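Cotinton Laboratory Reports First Results of Hand-Held Gripper Comparison

The Cotinton Laboratory for Household Automation has released the first results of its comparison of two finger designs for hand-held grippers. The work was carried out in private homes and ended in August. A short report was made available to partner institutions on 27 September 2020.

The comparison covered two sets of fingers, known within the project as Flarby and Bartoš. Both fit the same hand-held body, and both are intended for later use on a robot arm without further changes. Operators were asked to pick up, move and fold everyday clothing on beds, tables and floors. The target was 3,000 recorded attempts. After faulty recordings were removed, 2,863 remained for analysis.

"Clothing is a demanding test for any gripper," said Přemysl Machala, who leads the study. "A finger that holds a cup well may slide off the edge of a shirt, or take hold of the cover underneath along with it. We wished to learn how each design behaves on the surfaces people have at home."
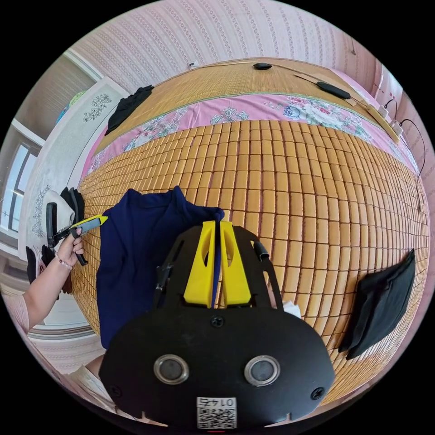 According to the report, the Flarby fingers performed better on thick seams and waistbands, while the Bartoš fingers were more reliable when a single layer of thin fabric had to be lifted. Differences between the two were small on smooth, firm surfaces. They became larger on soft or uneven ones, where operators tended to press down harder before closing the fingers. The laboratory has asked that the figures for soft surfaces be treated with care, as the operators had differing levels of experience.

The report also addresses work with a gripper in each hand. Folding tasks were completed more often in this way, but the recordings took longer to check – in particular where one tool passed in front of the other and blocked the view of its camera. A change to the camera angle is under review.

Jolien Van Wijk, who is responsible for the equipment, stated that wear on the finger surfaces was within the expected range. Fingers were inspected after every 1,000 attempts and replaced where needed. The screws that fasten the fingers to the body will be changed to a longer type before the next round of testing.

The second stage will be conducted at the laboratory's Drastthorpe site, where both designs will be mounted on a fixed arm and tested with the same kinds of clothing. Institutions that wish to receive the full report, including the checking procedure, may apply in writing to the project office.

Contact the project office | © 2020 Cotinton Laboratory for Household Automation. All rights reserved. | Back to top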